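Clokgate通信 2020年1月号
現場から

ペットボトル一本の壁　下膳ロボットはどこまで来たか

昼の片づけをロボットに任せられるか、という問い合わせがこの秋から急に増えた。展示会で腕つきの機械がコップを持ち上げるのを見た、社長が動画を見て興奮して帰ってきた、補助金の説明会で勧められた。きっかけはだいたいそんなところである。編集部に回ってきた質問をまとめて引き受けることになったので、先に筆者の立場を言っておく。今年の予算に入れるのはやめておいたほうがいい。以下、その理由を少し長めに書く。

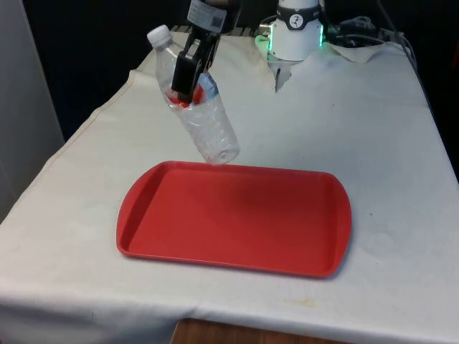 タリク・ミラニ

食堂の片づけで機械にいちばんやらせたい作業を現場に聞くと、たいてい「ペットボトルを拾ってトレーに載せる」あたりの答えが返ってくる。皿は重ねてあるし、箸は箸立てに戻してくれる人が多い。困るのはテーブルに置き去りにされたボトルだ。転がるし、隙間に落ちるし、中身が少し残っていたりする。人間なら歩きながら片手で済む。だから機械でも簡単だろうと思われている。

ところが、透明なボトルというのは機械にとってずいぶん意地の悪い相手である。カメラで見る方式の場合、向こう側が透けているので、どこからどこまでがボトルなのかが決めにくい。白いクロスの上なら白く見え、暗い壁の前なら暗く見える。頼りになるのはラベルとキャップくらいで、そのラベルも指がかかれば隠れてしまう。深度センサーを積めば解決するという営業トークもよく聞くが、透明な樹脂は光を通したり妙な方向に反射したりするので、距離の値が抜けることがある。センサーを買い足したら別の悩みが増えた、という話は珍しくない。

つかんだ後も安心できない。薄いボトルは握ると凹む。強く握れば変形し、弱ければ滑る。しかも重心が一定しない。中身が入っているときと空のときとで、同じ場所を持っても傾き方が変わる。肩の下あたりを二本の指で挟めば、底のほうが振れて斜めにぶら下がる。その斜めになったものを、縁の立ったトレーの内側に、ひっかけずに下ろす。人間は底が縁に触れた瞬間に手首で逃がすが、決められた軌道をなぞるだけの腕にはその「逃がす」がない。力を感じて動きを変える腕もあるにはあるが、値段の桁がこちらの業界の桁と合わない。

プルトロウ（Plultlow）の社員食堂を任されているヴァシリカ・ディヌさんに、この話をぶつけてみた。118席の食堂で、以前から返却口の混雑に悩んでおり、昨年の秋にはヘレソフ社（Heresov）の片づけ用アーム「Vlad」の導入を真剣に検討した人である。

「カタログには成功率92パーセントと書いてありました。最初はすごいと思ったんですよ。でも残りはどうなるんですか、と聞いたら、担当の方が黙ってしまって」

残りの8パーセントは、誰かが床から拾うことになる。ディヌさんの食堂では昼の片づけに使える時間が42分しかない。その間に失敗が何度か起き、そのたびに機械を止め、拾い、周囲の安全を確認し、再始動する。人手を減らすために入れた機械のそばに、人を一人立たせておくことになる。見積書のどこにもその一人分の給料は載っていなかったそうだ。

成功率という数字には、もう少し意地悪な見方をしておきたい。何を成功と数えたのか。トレーに入れば成功なのか、倒れずに立っていなければならないのか。ボトルは毎回同じ銘柄だったか。トレーは動かさなかったか。ディヌさんがヘレソフ社に問い合わせて得た回答では、ボトルは一種類、トレーは一枚、テーブルの上にはそれ以外のものを置かない条件での値だという。うそをついているわけではない。試験としては筋が通っている。ただ、うちの食堂のテーブルにはスマートフォンも社員証も、食べかけのみかんもある。 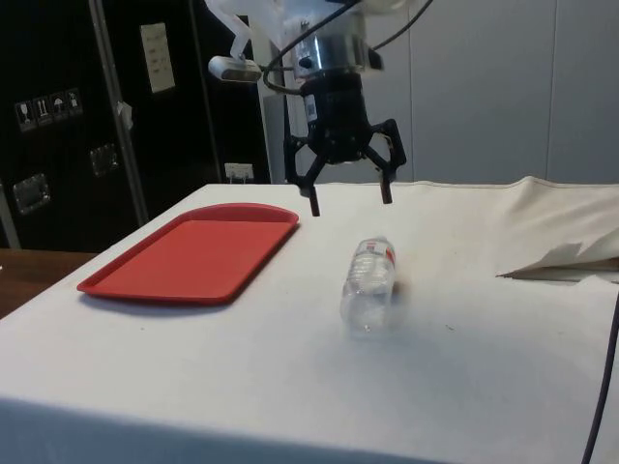

動画の再生速度も気をつけて見たほうがいい。画面の隅に小さく「3倍速」と出ていることがある。出ていれば良心的で、出ていないときは時計や人の動きを探して見当をつけるしかない。人が映っていない動画では、その見当もつかない。下膳の仕事は一本にかかる時間がすべてと言ってもよく、一本を丁寧に運ぶのを見せられても、昼のピークに間に合うかどうかは別の話になる。見学に行くなら、ストップウォッチを持っていくことをお勧めする。始めから終わりまで通しで測らせてもらい、つかみに行くところだけを測らないこと。腕が戻って次に備えるまでが一回分である。

それから、置き方の問題。立っているボトルと横に倒れているボトルでは、つかみ方がまるで違う。横倒しなら上から両側を挟むのが普通だが、ボトルの向きに合わせて手首を回さなければならない。キャップがこちらを向いているか、奥を向いているか、右か左か。人間には同じ「倒れたボトル」でも、機械にはそのつど別の問題として現れる。向きを変えて何通りも試してもらうと、その機械の実力がかなりわかる。営業担当が毎回ボトルを手で同じ向きに直しているようなら、そこで帰ってきてかまわない。

テーブルクロスを使っている店は、さらに条件が厳しくなる。布にはしわが寄る。指先が布に引っかかる。下ろしすぎれば布ごと押してしまい、トレーも一緒にずれる。といって高めに止めれば、細いものや平たいものには届かない。テーブルの高さを機械に教え込んであっても、布の折り目がひとつ盛り上がれば、そこだけ高さが違うのである。クロスをやめて天板だけにすればよいという意見もあった。そうかもしれない。機械のために店の見た目を変えるのが順序として正しいのか、筆者は納得していない。

公平のために書いておくと、進歩がないと言うつもりはない。筆者が十年ほど前に展示会で見た機械は、決まった位置に立てた缶を決まった位置に移すのが精一杯で、缶を指一本分ずらしただけで空をつかんでいた。そのころに比べれば、カメラで物を探し、つかむ場所を自分で選ぶ機械が出てきただけでも大きい。人が手本を何度も見せて動きを覚えさせるやり方も研究が進んでいるらしく、透明な物や柔らかい物に強くなるのはおそらくそちらの筋だろうと思う。研究をしている人たちがボトル一本とトレー一枚に根気よくつき合っているのは、それだけ難しいからで、そこを笑う気はまったくない。

気に入らないのは、その途中の段階のものに値札をつけ、「もう実用です」と言って回る売り方のほうである。

工場のほうではもう動いているじゃないか、という反論もいただいた。動いている。ただし工場では、部品は治具で向きをそろえられ、柵で人と分けられ、照明も床も機械の都合で決められている。同じ形の部品が同じ姿勢で流れてくる。機械が賢いという以上に、周りが機械に合わせて整えてあるわけだ。食堂で同じことをやろうとすれば、お客さんにボトルの置き方を守ってもらうことになる。それを守ってくれるお客さんなら、自分で返却口まで持ってきてくれる。
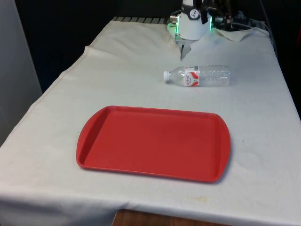

赤いトレーと横倒しのペットボトル。奥に見えるのがロボットアーム

家庭用についても質問が来ていたので触れておく。食器を下げて洗って棚に戻す、洗濯物をたたむ、床のおもちゃを拾う。どれも、食堂の片づけより条件が悪いと考えてもらえばいい。物の種類が多く、置き場所は日によって変わり、子どもや猫が通る。しかも機械を見てくれる技術者がいない。掃除機の形をした丸い機械が家に入れたのは、床という平らな面だけを相手にして、物をつかむことを最初からあきらめたからだと筆者は理解している。あれを見て「次は腕だ」と言うのは、話が何段か飛んでいる。

では何もしなくていいのかと言われると、現場としてはそれも困るだろう。ディヌさんの食堂では結局、アームの代わりに返却口の手前にボトル専用の回収箱を置き、口を丸く切った。キャップとラベルを分ける箱はやめた。分けてもらおうとすると列が止まるからだという。それと、下膳の台車を車輪の大きいものに買い替えた。台車は敷居の段差で止まらなくなり、パートの人たちにはこちらのほうがよほど喜ばれたそうである。見積もりを並べて見せてもらったが、金額はここに書かないでおく。アームの保守契約の一年分より安かった、とだけ。

それでも試してみたいという会員のために、ディヌさんと筆者とで、業者に聞いておくべきことを挙げておいた。順番に意味はない。

ふだん店に出ている銘柄のボトルを、こちらで持ち込んで試せるか。
半分残っているもの、キャップのないもの、つぶしたものではどうなるか。
トレーの位置を途中で動かしてもよいか。
落としたとき、機械は落としたことに気づくか。気づいた後に何をするか。
止まった機械を、パートの人が一人で再始動できるか。
指先の清掃は誰が、どの洗剤でやるのか。
クロスの上でも動くか。しわがあっても動くか。
動画は等倍か。

四つ目がいちばん効く、とディヌさんは言う。空の指のままトレーの上まで行き、何もない手を開いて、得意げに元の位置へ戻る機械を、彼女は見学先で見たそうだ。画面には「完了」と出ていた。その表示を信じて下げ終わったことにされては、テーブルを回る人はかえって仕事が増える。

なお、六つ目の清掃については、カタログに書いていない会社が多い。水がかかってもよいのは指先だけなのか、手首の部分もなのか、ケーブルのつなぎ目はどうか。食品を扱う場所に置く以上、ここがあいまいな機械は保健所に説明がつかない。ディヌさんのところでも最後に話が流れた直接の理由はこれで、ヘレソフ社からは、拭き取りのみ可、アルコールの使用は要相談という返事だったという。相談した結果はまだ来ていない。

ヘレソフ社は次の型で持ち方を改良すると話しているそうで、2月に会員向けの見学の枠を取ってもらえるよう頼んである。参加したい方は編集部まで。空のボトルと、少し残ったボトルを各自お持ちください。ラベルははがさずに。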